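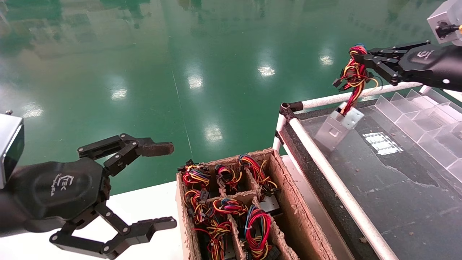

Week nine of the student project, and the first week in which the harness task has had my full attention. Until now I was mostly on the power distribution side with Anel Ngcobo, and before that I spent a long month on documentation that no one has yet asked to read.

The task is called Trider in our repository, after a folder name that stuck. Wire harnesses start in a moulded pulp tray, a hand picks one up, and it goes over to the bench with the clear divider rack. Each harness is a bundle of coloured wires with small connectors, and the ones we care about have a metal bracket on them. The bracket is the only rigid part, and it is where most of the planning effort goes. Wires do what they like.

Our first scheme, which is written up in Amparo Manzano's notes as scheme A, closed the fingers on the thickest part of the bundle and ignored the bracket. The grip was usually fine. The pose of the bracket afterwards was anyone's guess, because it hangs from a few wires and turns as the arm travels. We logged 200 picks of this kind in July and plotted bracket angle against time since lift. The plot is a smear. I have kept it on the wall as a reference for what no correlation looks like.

Scheme B moves the grasp point up towards the bracket and slows the first part of the lift. Rotation is lower but the fingers now have less wire to hold, and a connector can end up trapped between two links. The trapped connector is detectable: motor current on the upper finger settles at a higher value than for wire alone. Anel wrote a check for it in an afternoon. It has a threshold, a timeout of 15 seconds and a comment reading "tune this", which I will get to.

Other changes this week:

Lift speed is now a parameter in the task file. It was a constant in three different places, with two different values.

The tray pose is re-estimated before every pick. Pulp trays are light and the fingers nudge them. Estimating once per tray was optimistic.

Neighbouring harnesses are treated as obstacles only above the height of the divider walls. Before this the planner refused most of the picks in a full tray, correctly by its own rules.

Logs are rotated. The old recorder filled the disk after 24 runs and then carried on without writing anything, or telling us.

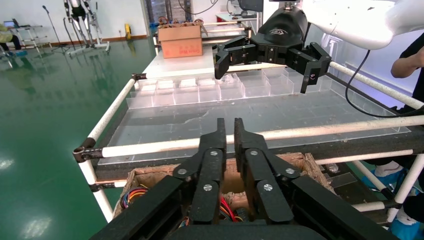
Page last changed: July, 16:40

The bench deserves a paragraph. It is white pipe and black joint connectors, which makes it quick to alter and slightly too easy to alter. Any change to a rail shifts the surface, and any shift in the surface invalidates the calibration. We now mark the pipe at each joint with a pen line, and whoever moves a joint reruns the calibration before leaving. The acrylic on top is a mixed blessing. It is flat and easy to wipe down, and it also reflects the ceiling lights straight into the depth estimate. The transparent compartment tray is worse, as the cell walls barely register in depth at all. We gave up on sensing them and load the grid geometry from a file, then fit it to the outer edges of the tray.

That fit works if the edges are clean. Brown dust from the cardboard and pulp gathers on the panel and adds false edges of its own, so there is a cloth on the start-up checklist between "emergency stop tested" and "arms homed".

Amparo has been comparing two fitting methods. The one from the Sepúlveda lecture notes is robust and slow; the one she wrote herself is fast and occasionally places the grid one cell to the left with full confidence. At present we run both and stop if they disagree. It costs a little under a second per placement, and for a student demonstration I think that is acceptable – Amparo does not, and she may well have it down to one method by next week.

For training data we are aiming at 3,000 labelled grasps by the end of term. Labelling is done in Brerodis, the annotation tool the year above left us. It has no undo. Save often.

Still open: what to do when two harnesses come up together, whether the left hand should steady the tray during a pick, and who is writing the section on safety for the Stivov report. I have put my name next to the second one.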